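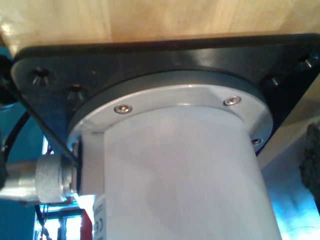 Base of the arm at the ceiling mount, Cell 7. Items 1 to 6 refer to this area.

TEACHING CELL INSPECTION – HAND GUIDING AND REMOTE CONTROL
Site: Makwood training shop
Cell: 7
Inspected by: Selma Radulović
Cell lead: Tülin Dağdelen
Date: Tuesday, February 5, 2019

Marks: OK / FIX / WATCH / N/A
Write a comment for anything other than a plain OK. Comments on OK items are welcome too!

SECTION A. MOUNT AND BASE
Arm powered down and locked out for this section.

1. Wood surface around mounting plate free of cracks or crushed fibers
OK. Went along the seam with a flashlight and a feeler gauge. The gauge doesn't go in anywhere.

2. Countersunk plate bolts seated, torque marks lined up
WATCH. All tight on the wrench. One torque mark has faded so much I had to hunt for it, so please re-mark the whole plate with the yellow pen when the ladder is next out.

3. Hex-socket screws in flange ring present and tight
OK. Heads are clean, no rounding. Somebody has been using a proper key, thank you.

4. Flange flat against plate, no gap or rocking
OK.

5. Cable connector at base fully seated, collar hand-tight
FIX, fixed on the spot. The collar took another quarter turn. People lead the arm to the far end of its reach and the cable gets worked a little every time, so I'd love to see this one checked weekly.

6. Black cable clear of the arm through the full turn of joint 1
OK. Turned slowly by hand both ways with the brake released and Tülin supporting the arm. No rubbing.

7. CE label on arm in place and readable
OK.

SECTION B. HAND GUIDING
Power on, reduced speed, one person at the arm and one at the stop button.

8. Arm holds still when guiding mode is switched on
OK. Really nice result. Last time it sank toward the table as soon as you let go. Tülin re-entered the payload for the Tastar tool and corrected the mounting direction, and now it just floats there.

9. Arm stops when enabling grip is released, and when it is squeezed hard
OK. Ten tries each way, ten stops.

10. Force needed to lead the arm is comfortable for the person teaching
OK. Even the wrist turn, which used to feel like stirring cold honey. Three of the new trainees tried it and they were all grinning.

11. Pinch points between arm and mount marked and explained to trainees
WATCH. Everyone looks down at the tool while teaching, and with this arm hung overhead the elbow can fold up near the plate. Trainees were told. I would still like striped tape on the elbow.

12. Saved demonstration plays back at reduced speed before full speed
OK. Played back demo 246 (peg into block, then return). Smooth all the way, and the slow first run is now the default on the menu.

SECTION C. REMOTE CONTROL
Operator at the Plendari handset station, outside the marked floor line.

13. Arm does not jump when the handset is picked up
FIX. Jumped 50 mm on one try out of several. It happens if the handset is lying on its side when you take over. Until the update is in, set it in the cradle and wait for the green light.

14. Arm stops on loss of signal
OK. Pulled the network cable with the arm moving. Stopped and held, and needed a deliberate reset to start again.

15. Operator can see the whole work area
OK. The moved stool helps a lot!

16. Only one control source active at a time
OK. Switched on hand guiding while the handset was live and the request was refused, with a clear message on the screen.

17. Emergency stops tested from both positions
OK. Station button and cell button, both with the arm in motion.

SECTION D. RECORDS

18. Demonstration log filled in, with name of person teaching
WATCH. Good up to entry 281, then two entries with no name. Please fill those in while people still remember.

19. Torque wrench calibration in date
OK. Verhoeven sticker is current.

OPEN ITEMS
2 – re-mark bolts (Selma)
11 – tape on elbow (Tülin)
13 – handset update, cradle rule posted at station until then (Tülin)
18 – missing names (whoever taught those two)

RESULT
Hand guiding: cleared for use.
Remote control: cleared at reduced speed only, until item 13 is closed.

General comment: this cell has come a long way. It's a pleasure to watch a person who has never touched a robot take hold of the arm, show it a task and see it done back to them a minute later. Keep the weekly connector check going and call me when the update is loaded – I want to be there for the retest.

S. Radulović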